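Teaching a street robot by remote control: what to do before you press record
Posted Thu 24 September

Vendors like to say you can teach a sidewalk-sized robot a route "just by driving it". I have been driving them for long enough to be tired of that sentence. You can teach one something, sure. Whether it's the thing you meant is another matter, and you generally find out in week three.

These steps are for a small wheeled robot with a forward camera, driven by a person with a handheld controller. We use Standix for logging and a policy trainer called Helia. Swap in your own.

1. Decide what the task is
"Drive down the street" is not a task. "Follow the left lane at walking pace, stay off the gutter, stop at the end" is. Write it on a card and tape it to the controller. If two drivers read the card and do different things, rewrite the card.

2. Check the controls before the robot moves
Centre the sticks and watch the steering value in Standix. If it isn't zero, recalibrate. A small offset will be learned quite faithfully, and your robot will drift toward the same curb forever. Check the delay between stick and wheel too. Ours must be under 200 milliseconds or we don't record. The brochure for our old radio link claimed far better than it ever gave us in Kellville, so measure it yourself.

3. Drive like someone dull
Slow, smooth inputs. Start turning earlier than you would in a car. Don't show off and don't chat. If you need to think, stop the robot completely, think, then go. Hesitating with the stick half over teaches hesitation.

4. Record recoveries on purpose
Most people skip this one. If every run is perfect, the robot has never been shown how to get back from a bad position. Pause logging, put it off line, angled at the curb, then start logging and drive it back to the lane. We do 15 of these for every 65 ordinary runs. Wenche Sæther, who trained me, thinks that's too few and she may well be right.

5. Look at what the robot looks at
Drive from the onboard view if you can. Standing behind the robot, you know things it can't see, and you will steer by them. Then be suspicious of that view as well. Cracks, patches and stains all look like guidance to a model that hasn't been told otherwise, and a seam down the middle is not a painted line, however much you'd like it to be.
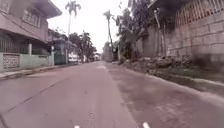 Forward view from the Opoku route. The long dark crack runs diagonally across the left lane; the steering should ignore it.

6. Throw runs out
Replay each run the same day. Bin anything with a dropped signal, a late correction or a driver who forgot the card. Yes, it hurts. A vendor will tell you the model averages out mistakes – mine has always been happy to keep them.

7. Test somewhere you didn't record
A clean replay on the training street proves very little. Try another street, in different light, with a hand on the stop button. Our December tests under low sun sent us straight back to step 4.

Keep the rejected runs in a separate folder, labelled with the reason. You'll want them when somebody asks why the numbers went down.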